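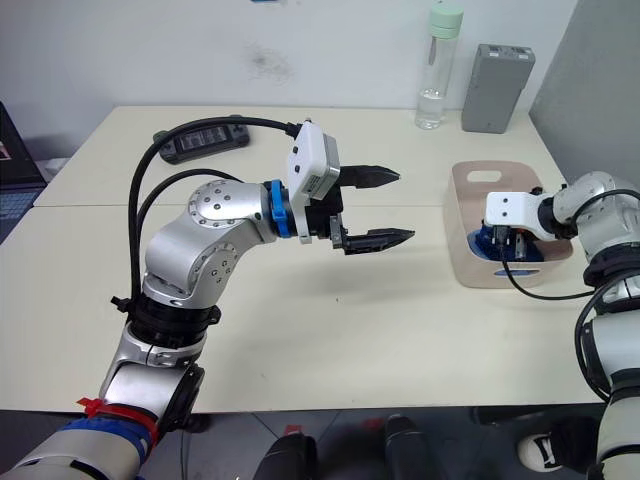
Divano: The Complete Series, Collector's Box on Blu-ray

Divano is a television drama in two seasons about a family who owns a furniture shop in a small harbor town, and about the money which disappears from this shop in the first episode. Many of our customers wrote to us after the second season and asked when it will be possible to have the whole story on disc. The box is now ready and we send it from our own warehouse.

The edition is made by Brurkero together with the producers of the series. The picture was prepared again from the original files, and the colors were checked by Segundo Nina, who was the director of photography for both seasons. If you saw the series only on television, you will notice the difference mostly in the night episodes. In the broadcast, the long conversation in the boat house was so dark that many viewers believed something was wrong with their screen. On the disc you can follow the faces of both actors from beginning to end.

What you get

All episodes of season one and season two, uncut, with a total running time of 816 minutes. The last episode of season one is the longer version, which was shown only at the premiere.

The book "Notes from Ivley", 277 pages, soft cover. It has the complete scripts of the first season, with the handwritten changes of the writer, Saskia Doolan, printed in the margin. The handwriting is small in some places. The scripts of the second season are not included.

A separate disc with the music by Ásgeirsdóttir, including the slow version of the opening theme.

A folded map of Ivley, the town of the story, drawn for the art department.

Extra material on the discs

Audio commentary on four episodes by Saskia Doolan and the director, Declan Mahuika. They do not agree about the ending of the second season and they speak about this quite openly, so please watch the episode first without commentary.

A long interview with Ruby-Lee Kerslake, who plays the older sister, Marta. She tells how she learned to sew a sofa cover for the part and why she asked to remove one speech from the final episode. The speech is printed in the book.

Deleted scenes from season two, with short introductions. Two of them have unfinished sound.

"The Shop", a short film about how the shop was built in the studio. Uriel Cisneros, the set designer, shows the back room and the staircase, which were never seen complete in any episode.

Technical information

Picture: 1080p, widescreen 1.78:1
Sound: English 5.1, English stereo
Subtitles: English, English for the hard of hearing, Spanish, French
Region: free, it plays in all Blu-ray players
Packaging: hard cardboard box with inner case
Book language: English only

The commentary tracks do not have subtitles. We asked for this and it was not possible in this edition.

Limited number

Brurkero has made 1,000 copies with the book and the map. Each box has a number on the bottom side. We can not reserve a special number, we send them in the order in which they lie on the shelf. A standard edition, only with the episodes and the extra material, will follow in April. It will be cheaper, but the date can still change, and we do not accept orders for it before we have it in the house.

Delivery and returns

Boxes are sent from February 16, 2019. If you order the box together with a title which is not yet released, the complete order waits for the later title. For this reason it is better to make two separate orders.

The corners of the box are sensitive, so we pack it in a second carton. If it arrives damaged, please keep the carton and write to us within two weeks. We exchange the box and pay the postage. Sealed boxes can be returned in the same time. Opened boxes can be returned only when a disc does not play, and in this case please tell us the model of your player.

The box is also available as a gift with a printed card. Write the text for the card in the comment field of the order, maximum five lines.

Contact | Shipping | Returns | Privacy | © 2019 Brurkero Home Video. All rights reserved. | Back to top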